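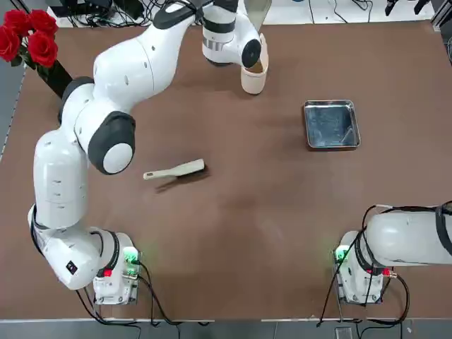
Tomás Horgan
Oisín Duggan says the heel gap on my touring bindings is too tight and that I should sort it out before I touch the release setting. I have the Vuvora pin bindings, the 395 g version without the brake, and I changed boots in September. The new boots have a slightly longer sole. I moved the heel unit back by eye and left the release value at 9, same as last season. The boot clicks in, but on hardpack with the ski bent the heel feels stuck and it takes a real shove on the pole to turn the unit. Does the gap affect release that much, or is the spring just stiff? I'd like to use them for the Disdale qualifier without buying anything new.

Rónán Geraghty
Yes, it matters. On a fixed-heel pin binding the gap is there so that the boot can move toward the heel unit when the ski flexes. If the boot bottoms out against the housing, friction adds to the spring and the number on the scale no longer means much.

Set it with the spacer that came with the bindings, not by eye. Clip the boot in fully, slide the spacer between the heel of the boot and the housing, and turn the track screw until it just drags. If you lost the spacer, look up the gap for your exact model – they are not all the same, even within one brand. Do both skis separately. Then check that the pins still sit squarely in the heel fitting and work the toe lever a few times with the boot in.

After that, have the release tested on a machine. New boots mean a new test anyway, and 9 may be wrong for the longer sole.

Kevin Ó Briain
Mine were 3 mm out and I skied them all winter, no problem. Just grease the pins.

Conall Moynihan
Agree with Rónán, and don't rely on grease. One addition: check how much track you have left. I had a pair from Greenwood where the heel ran out of travel and the whole unit had to be remounted. If the screw stops before the spacer fits, don't force it – the thread strips easily.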